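The great desk drawer clear-out

I have been threatening to sort out my stationery since October, and last weekend I ran out of excuses. Mirela was coming to stay, the spare room doubles as my craft room, and you couldn't open the top drawer without a ruler jamming it from the inside. So I made a pot of tea, put the radio on and tipped the whole lot out on the bedroom floor.

Reader, there were 93 pens. I tested every one of them on the back of an old gas bill (very soothing, I recommend it) and 18 were completely dead. Another handful did that scratchy thing where they work for half a word and then sulk. Out they went as well. I also found five glue sticks with no lids, a birthday card I'd bought for Deming and never posted, and a box of 500 staples for a stapler I gave away when we left the flat in Gollau.

Where everything was going to live was the harder part. I've tried mugs. I've tried those cardboard magazine files. I've tried a shoebox, which lasted until the cat got in it. What I keep coming back to is clear acrylic, the sort people buy for lipsticks and nail varnish, with a drawer underneath. If I can see the pen, I'll use the pen. If it's in a tin with a lid on I will go out and buy another one, every single time!

The one I like has rounded top corners and enough height for a little bottle to go in, even if mine do tend to end up lying on their sides like the pink-capped one in there. The red pen hasn't made it in yet. 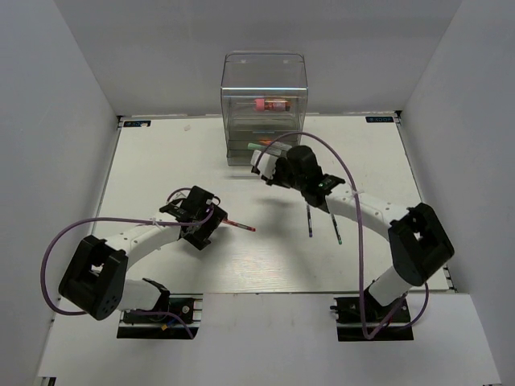 What goes where

Bottles and anything that might leak get the space above the drawer. Inks, correction fluid, the tiny pot of gold paint I use twice a year at most.

Long thin things go flat in the drawer. I used to stand them up and they always fell over the moment I shut it — lying down they behave themselves.

The very top stays empty for now. Xinyi says I'll have filled it by the end of the month and she's probably right, but I like having a bit of room for whatever I'm using that week.

Pens are sorted by colour, loosely. Black and blue together, reds and pinks together, and everything else in a jumble because life is short.

Keeping it clean is a bit of a faff, I'll admit. Acrylic shows every fingerprint. A soft damp cloth does the job, and then a dry one after. Don't use kitchen roll, it leaves fine scratches and you'll see them whenever the sun comes in.

Next up is the wrapping paper, which is currently behind the wardrobe in a heap. If you've got a clever way of storing the rolls without them uncurling everywhere, please leave it in the comments!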